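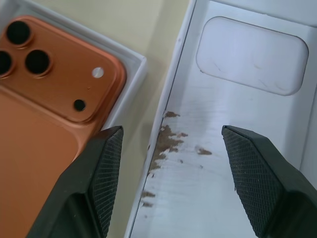
Handout 7: The repacking fault, and why I don't believe the first report

Search this course Enter keywords

Read this before the lab session. Bring the incident sheet with you.

The task is phone repacking with two arms. The phone goes into its tray, the tray goes into the box, the lid goes on. Pulex, the control software we use, logged 160 cycles in the January run and marked 25 of them as failed. The first report, by Keegan Wihongi, puts all 25 down to "poor lighting." I would like you to doubt that.

What the log says: gripper closed, force reached, object held. What the log can't say is which object. A finger that closes on the rim of a tray reaches its force target just as happily as one that closes on a phone. In 7 of the failed cycles the arm lifted the tray wall, carried on, and dropped everything at the handover. Pulex recorded a good grasp each time.

Lighting doesn't explain this. Marwa Hajji reran the same start positions with the blinds up and with them down and got the same wrong grasps. Her notes are short and worth copying as a model.

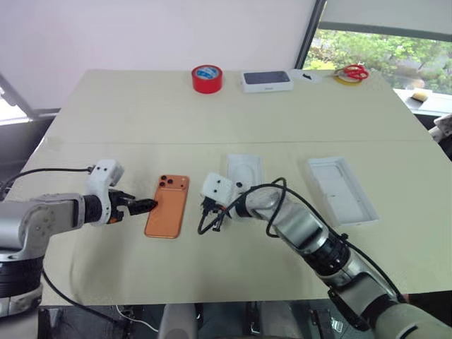 Two arms make it worse. Each one has its own idea of where the phone is, and the two are compared only at the start of a cycle. If the left arm nudges the phone while closing, the right arm goes on working from the old position. Valentin Hämmerli calls this a calibration problem. I don't agree, but he will argue his side in class and you should hear it.

Safety. The Dralletti manual says a failed grasp triggers a stop. It does, if the failure is detected. A wrong grasp reported as a good one stops nothing, so treat the stop as unproven. Hands stay off the table until both arms are powered down. A green status line is no reason to reach in.

For the session:
- Find 2 failed cycles where the force reading looks normal.
- Say what evidence would separate Wihongi's explanation from Hajji's.
- Write down what you would not sign off on yet.

Reading: Echevarría's notes on false grasp reports, first half only. The second half relies on vendor figures that I have not been able to check.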